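Home | Workshop notes | Guides | Robots at work | About | Contact

Search this site... Go

How to share a teardown bench with a robot arm (and keep everyone on side)
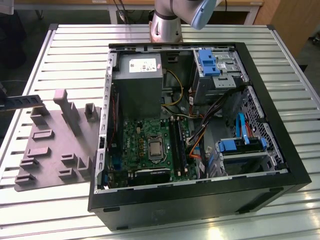
A tower on the Sterkell bench, side panel off, processor showing.

I work at Trondico, where we take in old office computers and strip them for parts and recycling. We had 400 towers booked in for April and our usual hand tools, and somewhere in the middle of all that the firm decided we'd get an arm. People have been asking me how we set the job up, so I've written it down in the order I'd do it again.

1. Talk to the people at the bench first

We did this second and it cost us. The arm was already on order before anyone asked the bench team which parts of the job they hated. When we did ask, the answers were all about wrists and screws, and about reaching into cases with sharp steel edges. Quite a few people like the fiddly bits! I certainly do. So write down who wants to keep what, and plan from that list.

2. Split the job into moves

Take one ordinary tower and go through it slowly with a notebook. Side panel, cables, memory, cards, processor, drives, power supply. Next to each one put "person", "arm" or "not sure yet". Our first list came to 10 moves and most of them were "not sure yet", which felt a bit feeble, but it saved us from promising things we couldn't deliver.

Cables stayed with people. They hang differently in every case, they hide behind the drive bays, and a good pair of hands can sort them in moments. Lifting out parts that sit in known places is much more the arm's sort of thing.

3. Lay the case down the same way every time

On its side, open side up, and always facing the same way round. It sounds petty until you've got three people with three habits. We had a small row over this one, I'll admit — the left-handers wanted it turned round — and in the end we moved the screwdrivers to suit them and left the case alone.

4. Give loose parts a proper home

A printed fixture plate next to the case, with slots and posts for components, beats any number of plastic tubs. Print a rough one first. Use it for a few shifts, let people moan about it, then print a better one. Joshi is our name for the plate design (don't ask, it was a long afternoon) and we've changed it more often than I'd like.

5. Agree the hand signals and the stop rule

Anyone can stop the arm for any reason, and they don't have to explain themselves. Before you reach in, say so out loud and stop the arm. When you've finished, say "clear" and step back. New starters get this before they get a screwdriver.

6. Sort out the targets before you switch on

We used to be measured on towers per shift. With the arm on the bench that number stopped meaning much, so we asked for it to be dropped while everyone was learning. Get that in writing. I'd also ask what happens to the hours you save. Ours went into testing memory and drives for resale, with training, and two of my workmates now do nothing else and love it. One chap moved to goods-in because he missed the old pace, and fair enough.

7. Keep a grumble book

A paper one, on a string. Ours filled up with things like "plate slides" and "can't see the label from here". Read it together once a week and fix the easy ones straight away.

That's as far as we've got. We're trying laptops next, and the screws on those are tiny, so wish me luck.

Comments (3)

benchmouse: Do you pull the heatsink by hand before the arm gets a go? Ours are glued on with ancient paste and I can't see a gripper managing it.

Reply from author: By hand, yes, with a gentle twist. I wouldn't rush to change that one.

tinsnips212: We've got a similar setup at Vanivance and the targets bit is spot on. They kept ours and everyone was miserable by the second month.

oldsolder: Could you put the plate file up somewhere? Happy to print a rough one and moan about it.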